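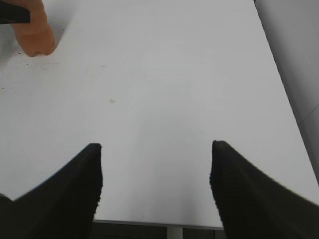
Hosska Vidal Worktable, White: Long-Term Review

Stomance Bench Reviews
Updated 2022-09-21

The Vidal is a fixed-height worktable sold by Hosska as a general-purpose surface for sorting, packing and light assembly. Ours was bought at retail in April and has been in daily use since. This review covers the top in most detail. The frame is a plain one and gave us little to report.

Assembly

The table ships in 2 cartons, one for the top and one for the frame. Legs bolt to the frame first, then the frame is set on the upturned top and screwed down from below. The pilot holes lined up. One leveling foot had a burr on the thread and had to be run in and out several times before it would turn by hand. Allow for a second person at the point where the table is turned over.

The supplied hex key is short and rounds off quickly. Use your own.

Surface

The top is smooth, pale and free of any printed pattern. Under flat overhead light it reads as white to light gray depending on where you stand, and soft shadows show on it clearly. Small debris shows just as clearly. A speck of gray that would vanish on a wood-tone top is easy to find on this one, and users who sort small parts will probably count that as a benefit. Users who want a table that looks clean between cleanings should order the gray.

Glare was low in our room. The finish is matte enough that we could read labels lying face up without shifting position.

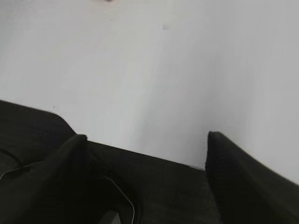 Cleaning and Wear

Hosska rates the finish for 3,000 wipe-downs with a mild detergent. We kept a tally sheet and reached 1,163 before writing this update. Cleaning was done with a damp cotton cloth and diluted dish soap, followed by a dry cloth. No abrasive pads were used.

Results by type of mark:

Pencil: removed with the damp cloth.
Ballpoint: removed with isopropyl alcohol, leaving no stain.
Rubber scuffs: faint gray smudges, mostly removed with soap. Older ones needed a second pass.
Packing tape residue: slow. Citrus cleaner worked better than alcohol.
Marker: lightened but still visible at close range.

The finish has not yellowed next to the unused sample chip that came in the carton. We did not test hot cookware or solvents stronger than alcohol, and the manual advises against both.

Load and Stability

With the feet leveled, side-to-side movement at the top is slight. Front-to-back movement is greater, and it increases if the frame bolts are not retightened after the first few weeks. We retightened them 2 times. We did not measure deflection under load, but a full tray of hardware at the center produced no sag that could be seen against a straightedge.

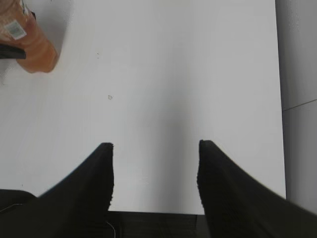
Berenice Solís
Workroom Equipment Reviewer, Stomance

Comparison with the Gosar

The nearest alternative we have used is the Gosar, which costs less and has a glossier white top. Barcode labels and translucent packaging are easier to inspect on the Vidal, where the background is even and shadows under an item stay soft. The Gosar has the stiffer frame and a better hex key. Its top scratched sooner in our room, mainly from cartons being dragged across it.

Replacement tops for the Vidal can be ordered separately. Check the hole pattern before ordering, as the earlier frame used a different spacing and Hosska lists both under one product name.

Rating: recommended for sorting and packing. For work that pushes hard against the front edge, choose the Gosar or fasten the Vidal to a wall.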